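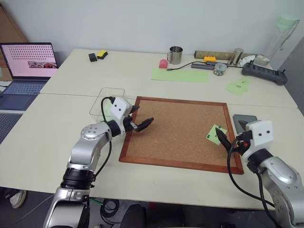 Denby Community Orchestra - Players' Board
Forum > Rehearsals and Logistics > Seating in the string sections

hkteuber
Posted 2 September 2022

I'd like to talk about rotating seats in the second violins before the November program gets too far along. Right now we sit where we sat last season, and last season we sat where we sat before that. I have been on the sixth stand for three years. I can hear the trombones very well and the conductor hardly at all.

My proposal is simple. First stand stays fixed. Everyone else moves up one stand each concert, and the stand at the back of the front group goes to the rear. Other orchestras do it and the music still gets played.

Heike

s_kurek
Against, sorry. I share a stand with someone whose bowings I can read and who turns pages the way I like. It took us a year to get there. If we swap every concert we will spend the first two rehearsals erasing each other's fingerings.

Also the Briem piece has divisi all over the second movement. Inside and outside players need to know which line they are on and stay there.

urszulab
Divisi is by stand or by side, so rotating stands as pairs doesn't change any of that. Sławomir, you would keep your stand partner. Heike said stands move. I read it twice to be sure.

s_kurek
OK, I missed that. Pairs moving together is less bad. I still think the weaker readers do better in the middle, with sound on both sides of them. Put a new player on the last stand and they get lost at letter F and stop playing.

hkteuber
New players are on the last stand now. That is where we put them, every time.

romancz
Cello here, so ignore me if you want. We tried rotation two seasons ago. It worked for one concert. Then two people were away for the dress rehearsal, everyone shuffled forward to fill the gap, and after that no one agreed on where the rotation had got to. We went back to fixed seats and there was no complaint.

If you do it, write the order down and have one person in charge of it. Don't work it out while people are tuning.

u.thepsuriya
I'm the librarian for this set so please think about the folders. They are numbered by stand. If the players move, do the folders move with them or stay put? With rotation I'd want the folder to belong to the pair and travel with them, so the pencil marks stay with the people who made them. That takes care of Sławomir's erasing problem as well.

The Briem parts are rental. We pay 340 for the set and there is a charge for every part that comes back with ink on it. Pencil only. I am still finding pen in the Pakix overture from spring.

s_kurek
The pen in the Pakix was there when we got it.

u.thepsuriya
Some of it was.

urszulab
Can we get back to seating? One more point in favor. The hall has that low ceiling over the back left corner and whoever sits under it plays too loud, because they can't hear themselves come back. I did it myself for a year. Moving people around would even that out over a season.

romancz
That corner is bad for us too. Moving the whole section forward three feet would help more than any rotation. There's room if the harp goes on the other side.

hkteuber
There is a harp in only one piece on this program. I'll ask.

So far I have Urszula for, Usa for if the folders travel, Sławomir less against than he was. I'd like to try it for November only, then decide again in the new year. I'll post an order with stand numbers before the next rehearsal. If you and your partner really can't move because of eyesight or an injury, send me a message and I'll leave you where you are.

s_kurek
Fine for one concert. I want it noted that the fourth stand has the good lamp, and the lamp should not rotate.

urszulab
The lamp is clamped to the stand, so it stays with the position. Whoever gets there gets the lamp.

s_kurek
Then I'm back to against.

u.thepsuriya
Buying a second lamp is possible. The Hitero clip-on ones we have in the violas are all right if you remember to charge them. I'll bring one along and you can see if you like it.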